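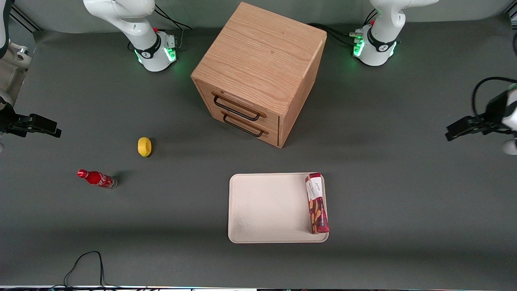
Ticket: Two-drawer cabinet, top drawer sticks and comes back open
Status: Resolved
Category: Furniture / small storage
Opened by: Jurgita Sepp
Location: Trernham, second floor
Product: Fumcombe two-drawer desktop cabinet, oak color

Jurgita Sepp wrote, Monday 9:10 am

The top drawer on the small Fumcombe cabinet has started sticking. It goes in most of the way and then stops short of closed. If I push it the rest of the way it stays for a bit and then creeps back out. The bottom drawer is fine.

We use it for snacks and small things. Nothing heavy goes in it. The top drawer had tea bags, paper napkins and a few packets of crackers. I took all of that out and the drawer still does it, so I don't think it is overloaded.

The cabinet is out of the box from the Sorkau order, so it should be the newer version with the wooden runners. There is no damage on the outside that I can find. I would like to know if this can be fixed here or if it has to go back.

Support wrote, Monday 10:25 am

Thanks for the details. Before we talk about a return, please try the following and tell us what you get.

1. Pull both drawers all the way out. On this model they lift out at the end of the travel. Tip the front up slightly and pull.
2. Look into the opening from the front with a flashlight. Check the back panel and both runners.
3. Put the bottom drawer in the top opening and the top drawer in the bottom opening. Note which one sticks.
4. Set the cabinet on a surface you know is level and repeat.

Please do not sand or oil anything yet.

Jurgita Sepp wrote, Monday 11:40 am

Results:

Step 1. Both came out. The top one needed a hard tug.

Step 2. There was a folded paper label stuck flat to the back panel inside the top opening. I peeled it off. I also found cracker crumbs along the left runner and brushed them out. No splinters, no loose screws.

Step 3. Top drawer in the bottom opening: slides fine, closes fine. Bottom drawer in the top opening: sticks, but less than before. So it follows the opening and not the drawer.

Step 4. Same result on a different table. I checked that table with a level and it was good in both directions.

With the label gone the drawer now closes flush if I push it. It still drags in the last part of the travel and it still comes back out a little if I let go early.

Support wrote, Monday 1:15 pm

The label accounts for the drawer stopping short. It should have been removed at packing. The drag is a separate problem and step 3 points to the runners in the top opening.

Two more checks:

5. Measure the inside width of the top opening at the front and again as far back as you can reach. Do the same for the bottom opening.
6. Feel along the top edge of each runner with a fingertip. You are looking for a raised spot or a drip of dried glue.

Also, has the cabinet been kept near a heater, a kettle or a sink?

Jurgita Sepp wrote, Monday 2:50 pm

5. Bottom opening is the same width front and back. Top opening is 5 mm narrower at the back than at the front. I measured twice. The second time I used a steel ruler in place of the tape and it came out the same.

6. Yes, there is a hard lump on the left runner toward the back. It is shiny. I assume glue. The right runner is smooth.

It was next to the kettle for the first week. I moved it when the drawer started acting up. It made no difference that I noticed, but I didn't wait long.

Support wrote, Monday 3:30 pm

5 mm is too much for humidity alone. The left runner was most likely glued in at a slight angle and the lump is squeeze-out from the same joint. You have two choices.

Option A: we exchange the cabinet. Allow 30 days at the moment.

Option B: you correct the runner yourself. It is held by two small screws as well as glue, and on this version the glue is only a spot at each end. If you go this way we will note on the account that it was done on our instructions, and the exchange stays open if it doesn't work.

For option B you need a small Phillips screwdriver, a thin putty knife, 200 grit sandpaper, wood glue and a block of plain candle wax.

a. Both drawers out. Cabinet on its left side on a folded towel.
b. Remove the two screws from the left runner in the top opening. The back one is hard to see. Use the flashlight.
c. Slide the putty knife behind the runner at the back end and work it loose. Leave the front end glued if you can.
d. Scrape off the old glue, then sand the spot lightly.
e. Press the back end of the runner outward until it sits flat against the cabinet side. Put a small amount of new glue behind it and put the screws back. Wipe off anything that squeezes out.
f. Leave it for 60 minutes before standing the cabinet up. Don't load the drawer until the next day.
g. Rub the wax along the top edge of both runners.

Jurgita Sepp wrote, Monday 3:45 pm

Option B. I have everything except the wax. Jankauskaitė downstairs sells candles so I will get one there.

Jurgita Sepp wrote, next day 9:30 am

Done. Notes for whoever reads this later:

The back screw was tight and the head was a little chewed up before I touched it. A wide rubber band between the screwdriver and the screw gave enough grip.

The putty knife went in easily once the screws were out. The front end stayed put.

Top opening now measures the same front and back. The drawer slides the whole way, closes flush and stays closed. Loaded it this morning and tried it again with the same result. Crackers are going in a tin from now on.

Support wrote, next day 10:05 am

Good. Exchange request withdrawn. Label issue passed to packing. Closing this ticket. Reply within 30 days to reopen it.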